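Course handout, Unit 4: Learning from demonstration on the two-arm cell
Robot Manipulation Lab, Drurport
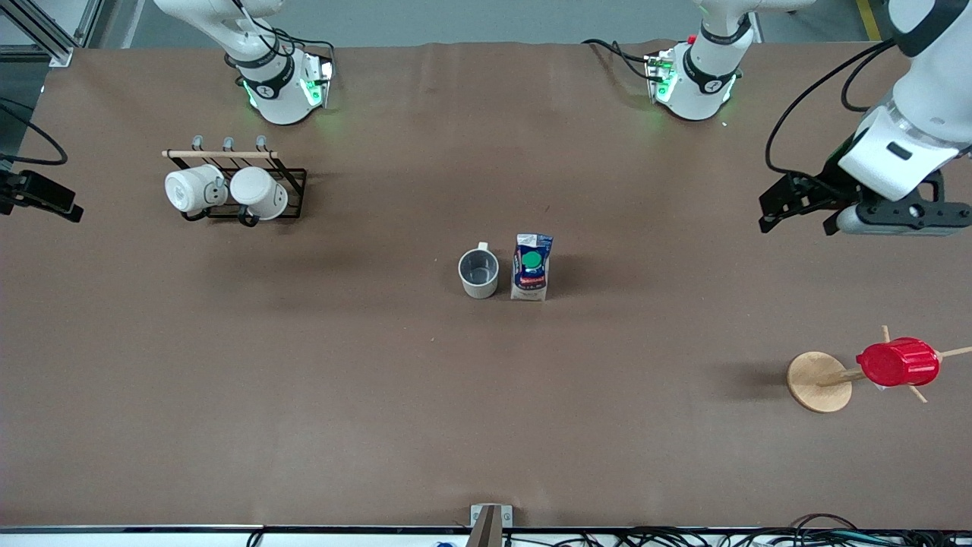
Last time we finished with the question of why a policy that copies a person so well on paper can fall apart after a few seconds on the table. This unit is my favorite in the whole course, because you get to watch the math happen!

1. The problem in short

Behavior cloning treats control as plain supervised learning. You have pairs of observation and action, you fit a function, you run it. The trouble is drift. A small error moves the gripper to a place the demonstrations never visited, the next guess is a bit worse, and so on. With a mug rack on the table you see it fast: the mug's handle has to line up with a hook, and an error you would never notice in free space makes it miss.

2. Action chunks

The fix we study is to predict a short run of actions instead of one. Our baseline, Mustuvis, outputs 12 steps at a time from the camera images and the joint angles of both arms. It carries out part of that run, looks again, and predicts a new one. Two things improve. There are fewer moments where an error can feed back in, and the pauses people make while teaching (we all stop to think) no longer trap the policy in place.

How long should a chunk be? Try it! Very short chunks bring the drift back. At 60 steps the arm is moving nearly blind, and if you slide the milk carton over while it is reaching, it closes on air. It's a lovely failure to watch, and worth doing once on purpose.

3. What the data looks like

The Byun set holds 602 demonstrations on the tabletop cell, all by teleoperation. Object positions were changed between runs, and so were the starting poses of the arms. Please look through at least a dozen before you train anything. You will find people who grab a mug by the rim and people who go for the handle, and both are correct — which is exactly why a simple squared-error loss does badly. It averages the two grasps and aims somewhere between them.

Recall the two-mode example from Unit 3. Same picture, more dimensions.

4. A result to argue about

We trained Mustuvis with and without the wrist view. On coarse reaches the gap was small. On hanging a mug, the version without it failed in 13 more trials than the full one, mostly in the last bit of travel before the hook. My reading is that the gripper hides the handle from the fixed camera right when it matters. Some of you will prefer the calibration story, and I'd love to see a test that separates the two.

5. For the lab session

Bring your Amero login and a trained checkpoint. Keep hands off the table whenever the arms are enabled, and know where the stop button is before you start. For the write-up, plot success against chunk length, and describe one failure in detail, from the first bad action onward.

Reading: course notes, sections on compounding error and on multimodal action distributions. Skip the proof in the second one for now; we will do it together on the board.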